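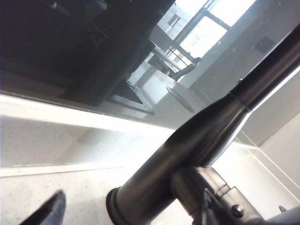 Wrist camera view during the reflective-surface trials. The glossy black surface at upper left mirrors the windows of the room; the speckled countertop lies below it.

Lirholm Wrist-View Calibration Kit: Laboratory Review
Reviewed by Zainab Eze, with bench testing by Estíbaliz Barrios
17 Mar 2021

The Lirholm kit is a software package and a set of printed targets for laboratories that train manipulation policies from wrist-mounted cameras. It implements the Plerkari method, which estimates which parts of a camera image are reflections and lowers their weight before the image reaches the policy. Our group evaluated version 3 on one arm and one workstation.

The method addresses a familiar problem. A polished surface near a work area gives the camera a second set of windows, furniture and edges, and these move as the wrist moves. A policy trained without correction may treat a reflected edge as a real one. Plerkari compares short sequences of frames with the joint readings of the arm and marks regions whose motion does not agree with a fixed surface.

Installation was completed in one afternoon. The printed targets are of good quality, although the adhesive backing left residue on the countertop and we would have preferred clips. The manual is clear on camera mounting and very thin on lighting. We were unable to find any guidance for rooms with strong daylight, a serious omission for a product of this type.

We collected 2000 short reaching motions and trained the same policy with and without the correction. Final approach error, averaged over all test positions, fell by 25 percent with the correction enabled. The gain was concentrated in positions close to the glossy surface. On the plain countertop the two policies performed alike, and in the brightest conditions the correction sometimes removed real edges along with the reflected ones – a fault we could reproduce but not resolve.

Processing adds 10 milliseconds per frame on our workstation. This was acceptable for reaching tasks. We did not test faster motions or contact-rich work, and the results should not be extended to them.

The kit is recommended for laboratories that must work near polished surfaces and can control their blinds. Others may wish to wait for the July release, for which the vendor has announced a revised exposure model. The license covers a single arm – groups with several should request terms in writing before purchase.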